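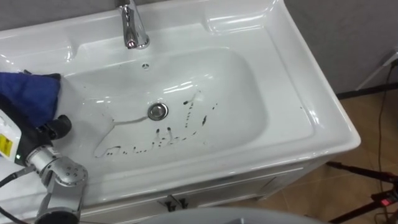

Figure 7.1 The arm at the basin, cloth on the left rim, with dark marks still to be cleaned near the drain.

Chapter 7
Wiping Things Down

By now you have an arm that moves where you tell it to, a gripper that closes without crushing a paper cup, and (if you did the exercises at the end of Chapter 6) a stop button you trust. Up to this point everything has happened on a bench. Benches are lovely. They are flat, they stay put, and everything on them is at the same height. In this chapter we leave the bench and go to the sink, and I'm going to warn you now that it took me much longer than I'd planned.

I picked a sink for a simple reason: I wanted a job with a clear finish. When I started on my own build, in January, I tried dusting a shelf first, and I could never decide whether the arm had done well or whether the shelf had been fairly clean to begin with. Dark marks on white glaze settle that argument. They're there or they're gone, and you can see which from the doorway.

The trouble is the shape. Have a look at Figure 7.1 and follow the inside of the basin with your eye, down the slope to the drain. There is hardly a flat patch in it. A cloth that sits nicely on the rim will lift off as soon as the arm goes over the edge, unless the wrist tips with it. Then there's the tap, which sticks out over the back of the basin exactly where you'd like your elbow to go. And the whole thing shines! Every curve throws back a bright spot from the ceiling light, and my first marks-finding program was quite sure those bright spots were the edges of something. It spent a whole evening being wrong about them.

I nearly gave up on the wrist. What rescued me was Zewditu Gudeta, who shares the workshop with me and has more patience for springs than anyone I know. She watched three runs, went off to the parts drawer and came back with the idea that makes up section 7.3: let the arm be a little bit soft. If the cloth is allowed to give by a few millimetres, you don't need a perfect map of the basin, just a decent one. We called that version Plimari, and it's the one you'll be building.

Before you start, you'll need:

The finished arm from Chapter 5, with the Chapter 6 gripper fitted
The Ortner wrist mount, or your own version of it from Appendix B
A soft cloth you don't mind ruining
A washbasin that can be out of use for an afternoon
Something dark and washable to make marks with

On cables, please be fussier than I was. Tie the gripper cable along the arm and leave enough slack for a full turn of the wrist – then move everything by hand with the power off and watch where the slack ends up. Keep the power supply well away from the basin, and don't run the tap with the arm switched on. I mean that for every exercise in this chapter, including the last one, where it will be very tempting.

One more thing about numbers. My wiping log had 405 strokes in it before I got a pass I'd have shown to a visitor, and plenty of those were me changing two settings at once and then having no idea which had helped. Change one. Write it down. Run it again. It's dull and it works.

7.1 Where does the rim end?

Start with the arm switched off and the cloth in the gripper. Take hold of the wrist and rest the cloth on the left rim, then slide it slowly inwards until you feel it begin to drop. Mark that spot with a scrap of tape. You'll want five more like it before we write any code.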